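4. Work Area Rules for Bimanual Garment Handling

4.1 Scope of this section

The previous section set out the structure of the Vakar practice code and the reasons for keeping it separate from the general machine safety file. The present section deals with the part of the code that operators use most often, namely the rules for the work area, the grippers and cables, the garments, and the session record. The rules apply to fixed two-arm stations working at low speed with one operator present. They don't apply to mobile platforms or to stations that share a conveyor.

The code was first written in December for the station at Pukport and was later extended to the second station at Skondville. Between them the two stations recorded 1305 handling attempts under the version of the code discussed here, which was frozen in July 2020. An attempt is defined as one continuous effort to bring a garment from a starting state to a stated end state, whether or not the end state is reached. Attempts stopped by the operator are counted and kept.

4.2 Dividing the work surface

Existing guidance on shared work areas is mostly concerned with the distance between a person and a moving arm. It has less to say about the objects that collect on a table over a working day. Household tasks make this a practical matter. A garment has no fixed outline, and a sleeve that falls wide of its expected position can reach any item left on the surface and drag it into the path of the arms.

The code therefore divides the work surface into three zones. The task zone is the area in which both grippers can meet. Only the garment being handled and the tools of the task, such as a hanger, may be present there. The margin zone is the band around it that one arm can reach. Garments waiting their turn may be placed in this band, provided they lie flat or hang over the edge on the side away from the operator's path. The outer zone lies past the reach of both arms in their programmed poses and may hold other items. Figure 3 shows a hanger task in progress, with a dark garment in the task zone and other articles at the far side of the table.

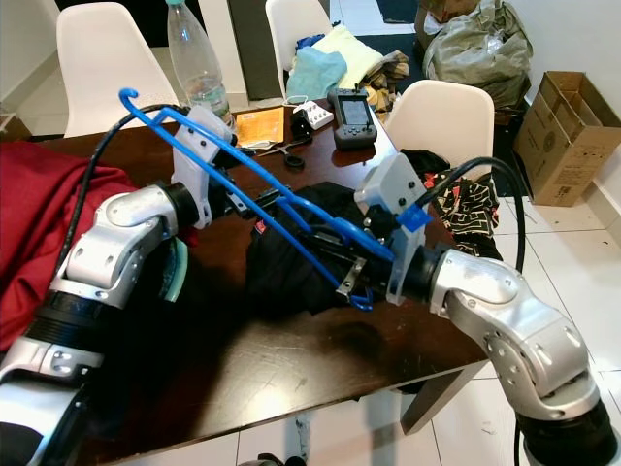 Figure 3. Hanger task on a table surface. Both grippers hold the blue hanger above the black garment.

The placement of items in the outer zone is a matter on which the code changed during drafting. An early draft called for a bare table. Operators reported that this rule was ignored within days, as pens, drinks and controls were brought back to the table for convenience. The revised rule permits such items but grades them. Closed bottles, packets and hand controls are Grade A and may remain in the outer zone. Open drinks are Grade B and must be kept on a separate surface. Blades, scissors and needles are Grade C. They may be used to remove tags or loose threads before a session, and are to be returned to a closed container before the arms are enabled.

The review of session images found that Grade C was the least well observed of the three. Scissors remained on the far side of the table in several sessions, including the one in Figure 3. No contact between an arm and a Grade C item was recorded. The finding was still entered as a departure from the code, on the principle that a rule should be judged by whether it is kept and not only by whether harm followed. The recommended change is to attach a holder for cutting tools to the operator's stand, so that the correct place is also the nearest one.

4.3 Gripper, bracket and cable checks

Printed gripper brackets are easy to replace and easy to alter, and both qualities create a need for control. Under the code, every bracket design carries a revision letter in the station log. A bracket may be fitted only if its revision matches the entry for that arm. The two arms need not carry the same revision, but a mixed pair must be noted at the start of the session.

Brackets are inspected at the start of each day and again after 100 attempts, whichever comes first. The inspection covers cracks at the screw holes, play in the mounting, and wear on the inner faces of the fingers. A bracket that fails on any point is removed and marked. Repair with adhesive is not allowed, even as a temporary measure.

Cables receive a separate check. On both stations the cables run outside the arm for part of their length and form a loop near the wrist. The loop must be long enough to allow full wrist rotation and short enough to stay clear of the garment. The operator moves each wrist slowly through its range with no garment held and watches the loop at both limits. The tails of cable ties are to be trimmed flush. Fabric can catch on an untrimmed tail, and knitwear is especially easy to damage in this way.

4.4 Holding and presenting garments

The largest group of rules concerns the holding of garments between two grippers. Of the 1305 attempts, 124 ended with an operator stop, and most of these occurred while both grippers were closed on the same piece of cloth. In that state each arm acts on the other through the garment. A small error in the position of either wrist becomes tension in the fabric, which may slip, stretch or tear.

The code sets four conditions for a two-gripper hold. The first gripper must be closed and at rest before the second begins to close. The distance between the grippers may be increased only in steps, with a pause after each step. The maximum distance is taken from the garment's entry in the Toprak list, which gives a working width for each article in the set. Finally, the hold must be released one side at a time, with the lower side released first where the two are at different heights.

A garment may be presented over the table or over open floor. Presentation over the floor gives the fabric room to hang and makes the lower hem easier to observe, as in the shirt task shown in Figure 4. It also removes the table as a support if one gripper loses its hold. For this reason the code requires the floor beneath the garment to be clean and dry, and no person may step into the space between the arms to recover a dropped article until both arms have been disabled.

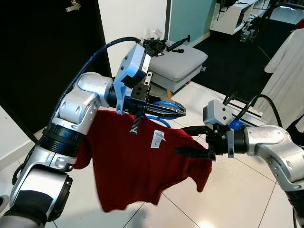 Figure 4. Dark red garment held between two grippers over a tiled floor. The care label shows the size letter "L".

Labels deserve a brief comment. The size and care label is a useful mark for finding the collar, and operators often rely on it when confirming that a garment has been taken up at the intended place. The code allows the label to be used for identification but not as a gripping point. Labels are sewn with light thread and may pull free under load. Where a label has been removed for the comfort of a previous wearer, the operator records this and names the feature used in its place.

Furniture near the station is treated in the same manner as items on the table. Chairs and low seats may be used to hold waiting garments or hand controls, but must stand outside the reach of the arms in every programmed pose. Their positions are marked on the floor plan kept with the log. A chair moved during a session is returned to its mark before the next attempt begins. Boxes and bags used for storage are kept out of the operator's walking path.

4.5 Operator position and authority to stop

One operator is responsible for each session and remains responsible until the record is closed. The operator stands where both grippers can be seen without leaning over the work surface. The stop control must be within reach of that position, and it must be tested before the first attempt of the day. A test made on the day before does not carry over.

Any person in the room may call for a stop. The operator must act on the call first and ask about the cause afterward. No entry in the record may identify a stop as unnecessary. This wording was adopted at the request of operators at Skondville, who noted that earlier forms included a box for "false stop" and that the box discouraged newer staff from speaking.

Visitors are admitted only when the arms are disabled or when a second trained person is present to accompany them. Loose scarves, lanyards and open sleeves are not permitted on any person standing within the marked area.

4.6 Session records

The session record contains the garment code, the bracket revisions, the start and end states, the reason for any stop, and at least one image taken during handling. The image is stored with the record and may not be edited, except to protect the privacy of a person. It may show departures from the code, and these are to be listed by the reviewer in the notes field.

Records are reviewed in batches. A reviewer who took part in a session may not review it. The first full review covered 900 records, the remainder being held until the second station had adopted the same form. Agreement between reviewers was high on bracket and cable items, which are stated as simple checks, and lower on the placement of items in the outer zone. Most of the disagreement came from the word "clear," which some reviewers read as "empty" and others as "outside the reach of the arms." The word has been replaced throughout by the second phrase.

4.7 Limits of the present rules

The rules were developed for light and medium garments. Heavy coats, wet laundry and articles with metal fittings raise questions of load and swing that the code does not yet address, and such articles are excluded from both stations. The zone system also assumes a fixed base for each arm. If the base is moved, even by a small distance, the zones must be measured and marked again before any attempt is made.

The cost of following the code was not measured directly. Operators at Pukport described the daily checks as acceptable and the floor plan as burdensome, chiefly where the room was also used for storage. A shorter form of the floor plan is under trial. Section 5 reports the training procedure and the results of the first operator assessments.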